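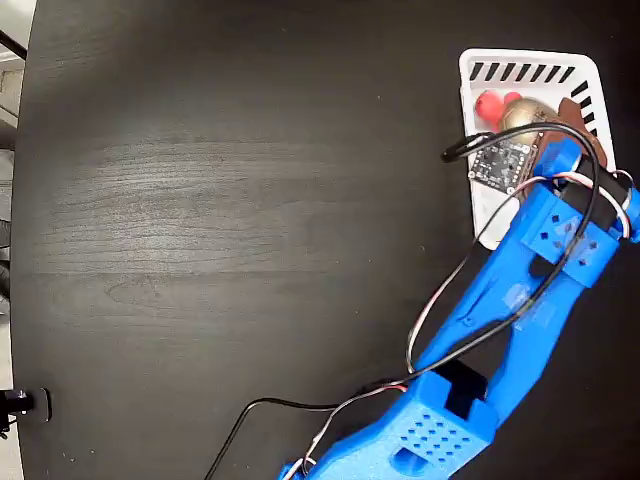 From: Roswitha Mühlbauer
To: Members' list, Aaltonen Reading Rooms
Subject: Re: Return of loan boxes in December

Dear colleagues,

Clémence Tessier wrote:
> Could the office confirm whether loan boxes sent
> to the Grondus branch must be back before the
> winter closure? Our group holds 3 of them and
> would prefer to keep the map box until January.

Boxes on loan to Grondus may be kept over the closure, provided that the borrowing group renews them in writing. The usual loan period of 42 days will then start again from the date of renewal. Map boxes may be renewed once only.

Boxes issued from the Hillonar store are not covered by this arrangement and must be returned by 4 p.m. on the last working day before the closure. The van calls at the side entrance at 2 p.m. and will take sealed boxes only. Please enclose the yellow contents sheet, signed by the person who checked the box.

The printed catalogue now runs to nearly 2000 titles. Corrections should be sent to me by letter or by reply to this address, quoting the shelf number.

Yours faithfully,
Roswitha Mühlbauer
Loans Office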